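Narrow fingers or wide ones: what the Mirkgate bench found

3 min read

The Mirkgate bench spent most of April on one question that several sites had sent in: which fingers to fit for small, smooth plastic parts. Leilani Brannigan and Ulises Godoy ran the comparison, and Jonas Aebischer wrote the controller settings that will go out with the next update.

Two finger sets were tried on the same arm. The first was the wide flat pair that most sites already have, listed in the parts store as Skevden. The second was the Ikano pair, which is black and comes down to a narrow tip. Both mount on the same plate with the same screws, so changing over takes 11 minutes once the arm is parked. Most of that is waiting for the homing routine.

The test part was a red plastic cap, small and rounded at the ends. Caps were set out on a white tabletop and had to be moved one at a time into an orange tray. Leilani chose them because they are glossy and light. They slide if a finger touches them off center, and they roll if they are dropped on their side.

The wide fingers did well with caps standing alone. They had trouble when caps stood next to each other, because the finger on the near side had nowhere to go and pushed the neighbor over. Ulises tried coming in at an angle, which helped a little and made each move slower. The narrow tips fit into the gaps, though they need better aim. When the arm was off by 3 mm, the tips closed on the curved side of the cap and it squirted out sideways.

That brought the wrist camera into it. The old camera position looked straight down between the fingers and lost sight of the part near the end of the move. Jonas tilted it forward by 9 degrees and kept both fingertips in view at the bottom of the picture. With that view the controller can correct right up to the grip. Glare off the tray is still a nuisance, and the software sometimes reads a bright streak as an edge. A matte tray is on order.
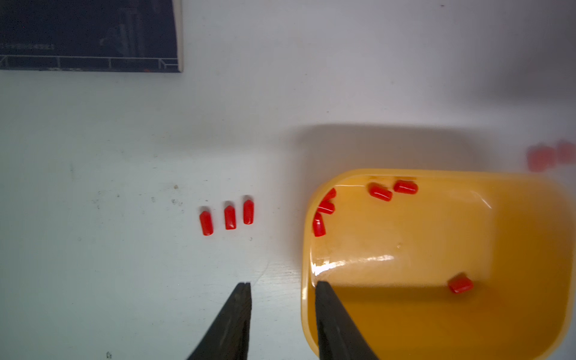
What sites should do now

If your parts arrive spaced out, stay with the wide fingers. If they come in rows or clusters, ask Kenji Ambrose for a narrow pair - he has 2 sets to lend and will ship them with the camera bracket. Please fit the bracket at the same time and run the camera calibration again before the first pick. Grip force should start at the lowest setting and go up one step at a time.

Results with metal parts will be in the next issue. Questions about the settings file go to Jonas.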